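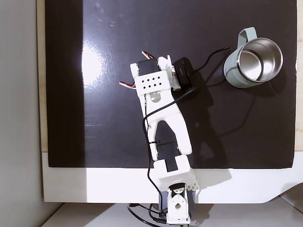

Fig. 1. Specular reflection on a glossy dark surface: the bright patch at the upper left.

Search this site Enter keywords

Lecture 6: Gloss and Matte Surfaces
Course: Light in Interior Spaces
Lecturer: Hidayah Lubis

In the last lecture we spoke about how much light a surface gives back. Today we ask in which direction it goes.

A matte surface sends the light to all sides. We call this diffuse reflection. Plaster and uncoated paper are good cases. A glossy surface sends a large part of the light in one direction only, and the angle going out is equal to the angle coming in. This is specular reflection.

Please note that gloss and color are two different properties. A glossy black surface can absorb most of the light and still give a strong highlight, as in Fig. 1. On a white varnish the same highlight is harder to notice, for the contrast is small.

Exercise. A lamp stands so that its light meets a polished table at 20 degrees from the normal. Draw the reflected ray. Repeat with 15 degrees.

For the reading room in Susenham, see the notes of Fitriani Nugroho, page 104. She moved the lamps to the side of the desks, and the readers had less glare.

Bring a ruler and a protractor to the next class.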